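Progress Report to the Grendance Fund
Reporting period: second quarter of the grant
Project: Daily Readings and Stories of Encouragement

Grendance's support continues to fund the preparation and distribution of short inspirational stories to readers in hospitals, nursing homes and family shelters. This report covers the period ending in August.

Collection and editing

The project received 352 story submissions from readers and congregations during the period. Of these, 80 were accepted for the daily readings. Many of the stories reach us without a known author, having been passed along by e-mail or read aloud at a service. Our practice is to print such pieces with a note that the source is unknown, and to present them as parables where the events cannot be confirmed. Accounts of healing are held to a stricter standard and require written consent from the person concerned.

Distribution

The mailing list now stands at 1,206 subscribers. The large-print edition, produced by Zerouali, went out on schedule in each month of the period. Chaplains at 3 hospitals have asked for additional copies for their waiting rooms, and this request can be met within the current printing budget. A Spanish edition remains under review — the translation is finished, but the Scripture passages must still be checked against an approved text.

Archive and online readings
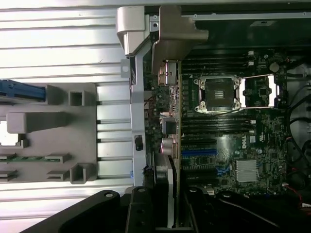 The archive of past stories is being moved from the old Gevo mailing system to a searchable collection arranged by theme, with grief, forgiveness and thankfulness completed first. Readers will be able to request a story by subject or by Bible passage. The collection will be kept on our own equipment, and the budget line for hardware covers Dell server parts, including the motherboard. Hosting by Zeltix was considered and declined on grounds of cost.

Next period

Work will center on the Advent readings, for which submissions are open. We request that the unspent portion of the travel line be moved to postage. A revised budget sheet will be sent separately for the Fund's approval.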